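Pidside Throwing Dummy, Youth and Adult

I coached middle school wrestling for years before I started selling gear, and the thing I always wanted was a throwing dummy that didn't fold in half by Thanksgiving. So when we started making our own, I was pretty picky about it (ask Nassoro Kirui, who does our stitching and has redone the shoulders more times than he'd like). The Pidside is what came out of all that, and I love it!

The shell is heavy vinyl over a canvas liner, double stitched at the hips, neck and armpits, where every dummy I ever owned gave out first. The arms are set forward so you can get a real body lock, underhook or headlock without fighting the thing. Legs are separate, so you can shoot a single on it and finish.

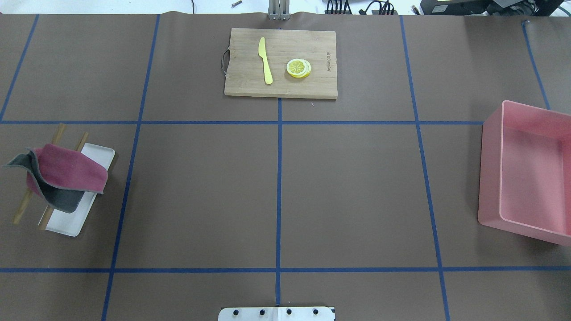
Youth size weighs 30 pounds filled. That's plenty for a kid who is still learning to pop the hips on a suplex, and two younger wrestlers can drag it back to the storage closet by themselves. The adult size ships unfilled and you stuff it to the weight you want. Old T-shirts and shredded towels work great – please skip the loose sand, it all slides into the feet and then you've got a dummy with giant boots.

Wipe it down after practice with the same mat cleaner you use on your mats. Let it air dry standing or hanging. I wouldn't leave it in a car trunk all June, the vinyl gets tacky and it smells like a locker room anyway.
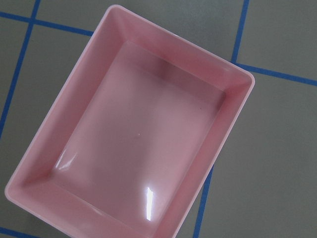
Can I use it on a garage floor without a mat?

You can drill ties and grips that way, but put a mat down before you throw it. Concrete chews up the seams, and it's no fun for your knees or elbows either.

Sølve Blomqvist runs the Wednesday club over at Rugemalira Hall and has had two of ours since the first batch. She has the little kids race to see who can get a clean back arch first, and she tells me the adult one has been through 2000 throws with one patch on the left knee. The first batch had a zipper down the back. We moved it to the side after she complained about it scraping forearms, and she was right, it's way better now.

What's in the box: the shell, a stuffing stick, a patch kit and a hanging strap. Filling is included with the youth size only. Color is navy or maroon – maroon runs out first, so grab it when you see it.

Item number 2437 is the youth, 3000 is the adult. If you want the knee pads we make for it, look for the Sando cover set on the accessories page. They slip on over the legs and wash in a regular machine, cold, no dryer.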